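Up at six, and cold in the hall again. Stayed in the lab until they locked the building, so this is going to be long. I want to get it down while I still remember which setting was which.

We have seven more sessions before the demo. Ha-rang wrote it on the whiteboard and underlined it, and I wish he hadn't, because now I look at it every time I sit down. The demo is worth more of the course grade than both written reports together. The task is the same for every group: pick up a red piece, carry it to a blue square, let go, and have it sit fully inside the border. The instructor sets where the piece starts on the day. We don't get to know beforehand.

Group names had to be in today. Ours is Yook. Ha-rang's idea, and Seo-ah said fine without looking up, so that was that. The other group on our bench time is called Grallberg, after a mountain one of them made up for a game in high school. They were on before us and ran over, and by the time they had cleared their stuff off we were late starting. I didn't say anything. Seo-ah did.

First job was the software. The Stustia update that went out to everyone changed how the saved positions are read in. It used to take them in the order they were recorded. Now it sorts them by name, and since we had named ours things like "above" and "down" and "over," it ran them in alphabetical order. That took a good part of the first hour to work out. Ha-rang found it by printing the list to the screen, which I should have thought of. I renamed everything with a number in front. It looks ugly but it loads right.

Then calibration. I had 139 lines of script at the start of the day and I'm pretty sure a third of them were old calibration code that we no longer call. I deleted those. Seo-ah wanted me to comment them out in case, and we argued about it, and I deleted them. They're in the history if she wants them.

The carry itself is where most of the time went. We picked a height for the piece to travel at and we each had a different opinion about it. Ha-rang wants it low because the way down is shorter and there is less to go wrong at the end. Seo-ah wants it high because of what happened two weeks ago, when the fingers were set too low over the table and the safety stop tripped and we lost the rest of the slot waiting for someone with a key to reset it. I'm with Seo-ah, mostly because I was the one who had to go find the person with the key. We settled on hers for now and put Ha-rang's in as a second setting so we can compare them properly.

Pasting in the ones from the bench folder.
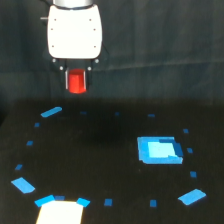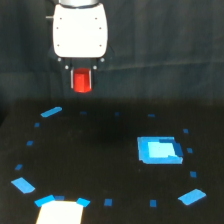
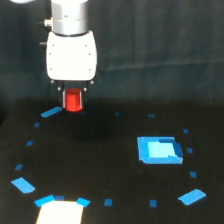
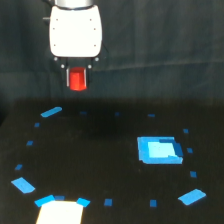

Red piece in the gripper, blue target over on the right side of the tape ring.

The ring is our limit. Any saved position outside it doesn't count for the write-up, and I added a check so the script refuses to load one. I had the check backward the first time and it refused everything inside the ring and would have happily accepted the far wall. Fixed that. Then I had the left and right edges swapped, which was harder to spot. Fixed that too, and wrote myself a note at the top of the file about which way is positive. I have written that note before, in a different file, and didn't read it.

For the write-up we need a table of tries. I made the columns tonight: start position, carry height, grip setting, where it ended up, and a notes column. Seo-ah wants a column for who was running it. I said it doesn't matter who was running it. She said that's what the column would tell us. So it's in.

The grip setting is still a guess. Too light and the piece can turn in the fingers on the way across, too tight and it tends to stick to one side when they open and gets dragged a little. We've been changing it by small amounts and writing down what we think, but what we think changes depending on who is standing where. Ha-rang suggested a mark on the side of the piece so we can tell if it has turned. Good idea and cheap. I'll bring a paint pen next time.

Longer talk about whether to move straight across or stop once in the middle. The straight move is faster. The stop gives the arm a moment to settle, and it gives us a point where we can check the position before going down. There are no points for speed in this part. I read the sheet again to be certain, both sides. The only time limit is the slot itself. So we're going with the stop, and I'll write the pause as its own function so I can change how long it is in one place.

Seo-ah kept the log today. She puts the time beside each entry and a short line, and her handwriting is much better than mine, so I think it should be her from now on. She pointed out that I tend to write "good" when I mean "not bad." I went back through my old pages and she's right. There are a lot of goods. I'm going to write a distance in millimeters from now on, even if I have to get the ruler out every time.

Ate in the stairwell around the break. Ha-rang had rice and egg and gave me half. I had crackers. The vending machine on our floor is still out, and the one downstairs only has the orange drink.

After that we had the meeting with the instructor, which was short. She asked what we do if the piece starts outside the places we've practiced. We didn't have a good answer. At the moment everything is fixed positions, recorded by hand, and if she puts it somewhere else the arm will go where it was told and close on air. She said that was allowed but we should think about what it says in the conclusions. I took that to mean we should fix it. Ha-rang took it to mean we should write about it. We'll see.

My idea for fixing it is to type in the start position as two numbers, measured off a corner of the table, and have the script work out the rest. The pickup would move and the drop-off would stay the same. It isn't clever but I can have it working in two sessions if nothing else breaks. Seo-ah thinks we could find the red piece by color, as the table is black and there's hardly anything else red near it. She may be right, but none of us has done that part of the course reading yet, and I don't want to start it with the demo this close. She's going to do the reading over the weekend and tell us if it's a stupid idea.

Two other things that need doing. The Platwood shelf where we keep our box is getting full, and someone had put a bag of cable ties on top of our spare pieces. I moved it to the next shelf up. We should label the box. And the sign-out sheet has us down for the wrong bench next time. I crossed it out and wrote the right one and put my initials, but I should email as well, as last term a crossed-out line did not hold up at all.

Counted up the log file before I shut down, for the appendix. 1,961 rows of joint positions, which is more than I expected from one afternoon. I don't know yet how to show that on a page. A plot, probably, with just the height against time. Ha-rang has a friend's old report with a plot like that in it and says he'll send it.

Walked back with Seo-ah as far as the bus stop. She is thinking of dropping the other lab to have more time for this one. I said I wouldn't, but I didn't have a reason ready, and the bus came.

For next time:
Paint pen
Email about the bench
Two-number start position, at least the pickup half
Try Ha-rang's height against Seo-ah's, same grip for both
Ruler
Ask if we can get the slot before Grallberg

Laundry is still in the machine downstairs. Going to get it and then bed.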